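Para: lista del club de robótica
Asunto: Re: [robotica-club] ¿Seguimos con la caja de formas?
Fecha: 27 de febrero

¡Hola a todos!

Contesto al mensaje de ayer sobre la prueba de Brendum y copio solo el trozo que importa, que el original era larguísimo:

> He estado mirando el reglamento de la Copa Zekesholm y me
> entran dudas. La prueba de manipulación da 25 puntos por
> objeto metido en su hueco y resta si se cae fuera de la
> bandeja. ¿De verdad nos compensa entrenar con tantos objetos
> distintos? Yo me quedaría con los cubos de madera y las
> pelotas, que son lo que mejor agarramos, y dedicaría el
> resto del tiempo a pulir la navegación.
> Además, con 177 demostraciones grabadas no sé si el modelo
> va a aprender algo de los objetos blandos.

Entiendo la preocupación, pero ¡yo soy partidario de seguir con la bandeja completa! El reglamento (apartado de manipulación, hacia el final) dice que los objetos los pone la organización el mismo día y que habrá «rígidos, blandos y deformables». Si llegamos con los cubos muy bien aprendidos y nos sacan un peluche o un trapo, nos quedamos mirando. Y lo de la navegación lo lleva el otro grupo, que va muy por delante del calendario que hicimos en noviembre.

Lo que más me anima es cómo está cambiando la pinza con las piezas pequeñas. Ayer pasé la tarde entera con la tarea de recoger de la bandeja y soltar en la caja de madera, la de la tapa roja, azul y amarilla, y me lo pasé como un crío. El vasito de lunares es mi favorito: hay que bajarlo casi vertical y abrir los dedos muy poco, o se engancha con el borde. 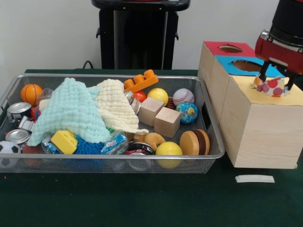
Sobre el número de demostraciones: sí, 177 son pocas, y por eso propongo que nos pongamos una meta de 1000 antes de la fase local. No es tanto como parece. En una sesión tranquila salen 25 sin agobios, y si nos turnamos dos personas (una teleopera, la otra recoloca los objetos y apunta) se hace hasta corto. El equipo de Tlapale contó en su charla que llegaron a 1297 y que la mejora más gorda la notaron al variar la colocación, más que al repetir mil veces la misma. Así que, por favor, revolved bien la bandeja entre una toma y otra, con las telas por encima de las latas, las pelotas metidas en los rincones y la hamburguesa donde caiga.

Un par de cosas prácticas:

- En Golex he separado las carpetas por tipo de agarre. Si grabáis algo, ponedlo en la suya y rellenad el campo de notas, aunque sea con dos palabras.
- Los intentos fallidos NO se borran. Van a la carpeta «fallos», que nos sirven para la memoria del proyecto.
- Las telas de textura rugosa siguen siendo lo más difícil. He bajado la velocidad de cierre de los dedos y creo que ayuda, pero me gustaría que lo probara alguien más - con mis manos al mando ya no me fío de mi propio criterio.

¿Quién se apunta a la próxima sesión? Me encantaría que viniera también la gente de primero, aunque no haya tocado nunca el mando. Se aprende en un rato y engancha muchísimo.

¡Un abrazo y nos vemos en el taller!

--
Coordinación de manipulación
Club de Robótica de Brendum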